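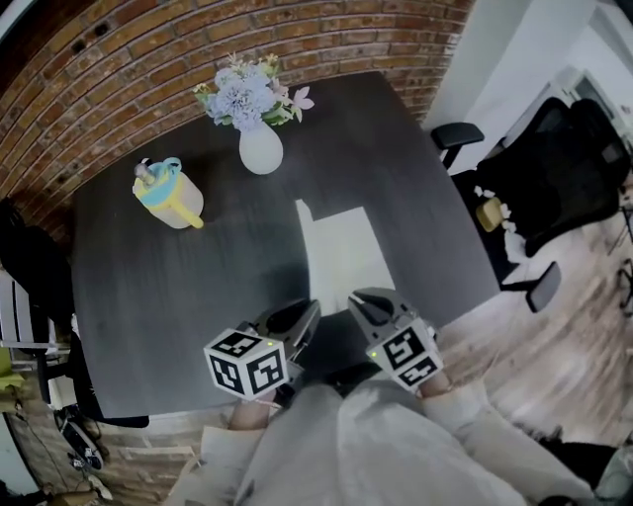 Wilma Boersma said that the letter must be burned, and that it must be done before supper.

She said it on the stairs, with her coat still on, and her brother Pieter did not answer her. He had the letter in the inside pocket of his jacket. It was from the firm of Declercq, who were lawyers in the town of Dromitz, and it was written on very good paper. Their uncle had left them the ferry.

It was not a big ferry. It could carry two cars, or one car and a cart, and it went on a cable over the river between Dromitz and the other side, which had no name that anyone used. The uncle had worked on it for 36 years. In summer he slept on board. When they were children they were sent to him every August, and Pieter learned to grease the wheels of the cable, and Wilma learned to take the money and to say no to drunk people.

"We live in a city," she said. "You have a job. I have a job. What must we do with a ferry?"

"I only want to look at it."

"You don't only look at things. You looked at the motorcycle."

He went to the kitchen and put water on for the potatoes. She came after him and sat down at last, but she kept the coat on, and she turned her gloves over and over on her knee. In the letter it was written that a Mr Bumstead had offered to buy the ferry for 896 crowns, together with the hut and the bell. Pieter found this an insult. Wilma found it a good price, because the boat was older than both of them and the bottom had been repaired with everything that one can repair a bottom with.

"He will take it off the water," Pieter said. "He will put it in a garden and sell coffee in it."

"Then people will drink coffee in it. Is that so terrible?"

He thought about it while he peeled. He saw their uncle at the rail, with the pipe that was nearly always cold, looking at the road on the other side. There was a rule that the ferry must go if someone rang the bell, also at night, also for one person. Once, at three in the morning, it was a woman with a goose under her arm. She paid for herself and she asked what it cost for the goose. The uncle thought for a long time and then he said that geese could swim and so he could not ask money for it.

"Do you remember the goose?" he said.

Wilma looked at the window. It was November and already dark, and the neighbours were calling their dog in.

"It bit me," she said.

"It did not bite you. It bit the thermos."

"It bit me first and then the thermos." She took off one glove and looked at her hand, as if there could still be a mark. "I was nine years old. He put jenever on it and he gave me the rest of the glass, and then I took the rudder all the way back. Did you know that? You were asleep."

Pieter had not known it. He had believed all his life that he was the only one who had been allowed to steer, and that it was on one evening only, when the water was very low and the Fustateck barges could not pass. He put down the knife.

"He told me I must not tell you," she said. "He said that you would be jealous."

"He told me the same about you."

The water began to boil and neither of them put the potatoes in. Wilma stood up, took off her coat and hung it on the door. Then she held out her hand for the letter. He gave it to her, and he watched the gas flame under the pan, and he was ready to say something if she went in that direction.

But she sat down with it and put on her glasses. She read both pages, the small letters too, and on the second page she stopped and went back.

"There is a train at ten past seven in the morning," she said. "If we go, we go to look. I will talk with this Bumstead and you will keep your mouth shut."

"Yes."

"And I steer."

He said that they would see about that - and he put the potatoes in.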